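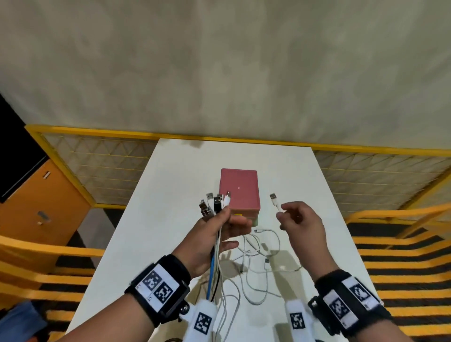 The open day at the Sirmont workshop was the main public commitment in the second half of the grant period, and this report sets out how it was prepared, what visitors were shown and what remains to be done before the final payment is requested. The programme was built on one household job, the sorting of charging cables, which the project has used as its reference task since July. The operator works at a white table with a pink box in front of them, holds the bundle in the left hand with the plug heads upward, and takes up single cables with the right. Both wrists carry a strap printed with square markers. The mixture of connectors, silver and black USB-A plugs among them and a small micro-USB tip, was kept as varied for the public sessions as it is in ordinary working sessions.

Report to the Brununville Fund for Applied Automation
Project: Prakby — learning two-handed tasks from human demonstration
Grant holder: Sirmont Workshop for Practical Robotics
Date of report: December 18, 2020

1. Purpose of the open day

Under the terms of the grant, the workshop undertook to hold one public event at which the methods of the project would be shown to people from outside the field. The Fund asked in particular that the event should present the work as it is carried out, and that it should avoid staged performances by machines. We agreed with that request and planned accordingly.

The event had two aims. The first was to let local residents, teachers and small employers see how a person's hand movements are recorded and later used to instruct a two-armed robot. The second was to gather opinions on which tasks would be of use outside the workshop. The second aim was added at our own suggestion after the interim review.

2. Arrangements

Attendance was limited to 50 places, divided into small groups, each with its own starting time. All places were taken before the booking period closed. Visitors entered by the side door, were given a short safety talk and were taken to the demonstration area by a member of the project team.

Visitors remained outside the yellow railing throughout. The mesh panels in the railing allow a fair view of the table, but visitors standing at the back of a group had difficulty in following the finer movements of the fingers. A screen was placed in the waiting area to show the view from the operator's head camera. It was well used, and several visitors asked for it to be moved closer to the table. We would do so on another occasion.

Wu Instruments, which supplies the wrist straps and the marker pads, lent a spare set so that visitors could try them on before the start of each session. We are grateful for the loan. The set has been returned in good order.

3. What was demonstrated

Each session had the same order. The operator first sorted a tangle of cables by hand, at normal working speed and without comment. The task was then repeated slowly while a colleague explained which parts of the movement are difficult for a machine. Finally, visitors watched the robot in the neighbouring cell attempt a shorter form of the task, using a policy trained on recordings made at the table.

Cables were chosen as the reference task for technical reasons. They bend, they cross over one another and they do not come to rest in the same place twice. A robot that can move a box reliably may fail altogether when asked to free one thin cord from several others. The hand that holds the bundle is as important as the hand that picks, as it must keep a steady grip while allowing one cable to slide free. This point was new to most visitors and led to the best discussions of the day.

The robot's performance was uneven. It separated the first cable in most sessions but had trouble with the thinner cords, and in 2 sessions the attempt was stopped by the safety operator when a cord caught on a finger of the gripper. No damage was done and no person was at risk. The stops were explained to the groups concerned. We consider that the demonstration gave a fair account of the present state of the work.

4. Response of visitors

A short paper form was offered at the exit. Most of those who replied found the explanation clear. The slow repetition by hand was mentioned more often than the robot as the most useful part of the visit.

Three matters were raised repeatedly. Visitors wished to know whether the recordings show the faces or homes of the people who make them. They asked how long it would be before such a machine could be used in a repair shop or a school store room. A smaller number were concerned about the effect on packing jobs in the district. On the first matter we were able to give a full answer, as all recordings under this grant are made in the workshop by trained staff who have given written consent. On the other two we gave our views with some caution — it would not have been proper to promise dates.

Among the tasks suggested by visitors, the sorting of mixed screws and the folding of cloth bags were the most frequent. Both are being considered for the next stage.

5. Progress against the work plan

The target for the period was 200 complete recordings of the cable task. This has been met. The recordings have been checked for marker visibility, and those in which a wrist marker was hidden for too long have been set aside and replaced.

The plan also provided for 11 trained operators. Training took longer than expected, as the slow and even style of handling that gives good recordings has to be practised. All have now completed the course.

The written guide to the recording method is late. A full draft exists, but the section on fitting the wrist straps is being rewritten after comments received at the open day, where several visitors fastened the buckle on the wrong side of the wrist.

6. Expenditure

Spending on the open day remained within the amount approved. The main items were printing, the hire of the screen and additional staff hours. A small sum left over from the catering line has been held back, and we ask the Fund's permission to use it for printing the guide. The full statement of account is attached separately.

7. Matters for decision

The Fund is asked to note the completion of the public event, to approve the use of the remaining sum as set out in section 6, and to agree a later delivery date for the guide. We also ask whether the Fund would wish a second open day to be included in the proposal for the next stage. If so, we would suggest smaller groups, a longer interval between sessions and a raised platform behind the railing, for which a price has been requested from a supplier in Brununville.

Submitted by the project office, Sirmont Workshop for Practical Robotics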